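Operators wanted for a fault hunt on our two-arm table rig (paid, part time, Hekcombe workshop)

Posted 2023-05-15

Hi! I run the small manipulation group at Rawat, and I'm looking for four people to come and drive a pair of robot arms for us while we try to get to the bottom of a fault that has been driving me up the wall since December. No robotics degree needed. Steady hands, patience and a willingness to write things down will get you a long way.

What went wrong

Our setup is a pair of arms facing each other over a table, moved by an operator using two hand controllers. The tasks are kitchen-type stuff: scooping, passing, setting things down in dishes. We'd been recording these sessions quite happily for months, and then one afternoon the right gripper opened in the middle of a lift. The operator hadn't touched the release. A serving spoon went onto the floor, and so did a fair amount of dried beans (I was still finding them under the cabinets weeks later).

We put it down to a loose connector, reseated everything and carried on. Then it happened again. And then, which worried me a lot more, we had the opposite: a gripper that stayed closed for a couple of seconds after it was told to open, while the operator was leaning in to clear the table. She got her fingers out of the way and wasn't hurt, but I stopped all sessions that same day and we rewrote the rules before anyone drove again.

Since then we've gone back through the logs. Out of 2336 recorded runs, 169 show at least one moment where what the gripper did and what the operator asked for don't match. Most of those are tiny and you'd never spot them by eye. A few are real drops. We've swapped the Skudov controller boards and rolled the Belix driver software back a version, and the numbers got better but they didn't go to zero. I want zero!

What you'd be doing

Mostly, the same short tasks over and over, with small changes between runs that we decide on beforehand - a different grip angle, a slower approach, a longer hold, a heavier utensil. After each run you fill in a short form saying what you asked the arms to do and anything that felt off, even if it was only a feeling. Our best lead so far came from an operator who wrote "felt mushy on the right side" three times in one morning, and when we looked at the current readings she was dead on.

We're after 800 clean, well-labeled runs over the whole study. You won't be rushed to get there. I would much rather have a slow day with good notes than a fast day I can't use.
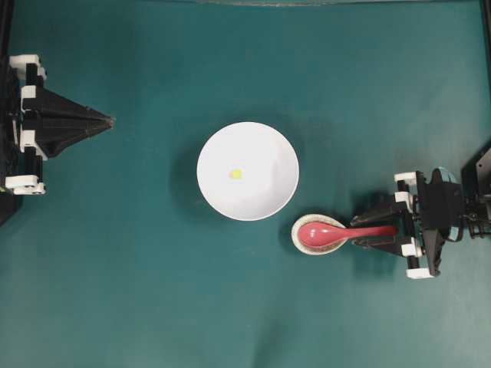
You'll get two days of paid training before any of your runs count. The first morning is all safety: where the stop buttons are, how to hit them without thinking, and what to do when something looks wrong but you aren't sure. Please hit stop. I mean it. I've had people apologize to me for stopping a run and I'd love for that never to happen again.

The rules we work by now:

No hands over the table unless both arms are powered down and the light on the post is green.
Two people in the room for every run, one driving and one on the stop button, swapping every half hour.
Nothing sharp, nothing hot and no glass.
Anything odd goes on the form the same day, however small.

Who I'm hoping to hear from

People who have done careful, repetitive work and didn't hate it. Lab techs, sewing machine operators, bakers, dental assistants, folks who paint miniatures, all very welcome. Gaming experience helps a bit with the controllers, but it's no big deal if you've never held one. You need to be 18 or over, able to sit or stand at a station for half an hour at a time, and comfortable reading and writing in English. If you have an implanted medical device, talk to me before applying and we'll go over what's in the room.

Hours and pay

Mornings or afternoons, your choice, four shifts a week for five weeks. Pay is $866 a week, training included, and you get the full week's money if we have to shut the rig down for repairs (we might, so please don't worry about that). There's free parking behind the building and a decent coffee machine.

How to apply

Send a few lines about yourself to the jobs address on the Rawat contact page with "fault hunt" in the subject. A resume is fine but I don't need one. Do tell me about a time you noticed something going wrong before other people did, at work or at home - that's the part I'll read first. I'll invite people in to try the controllers for an hour, paid, and you can ask me anything you like about the incidents. I'll show you the logs too if you're curious.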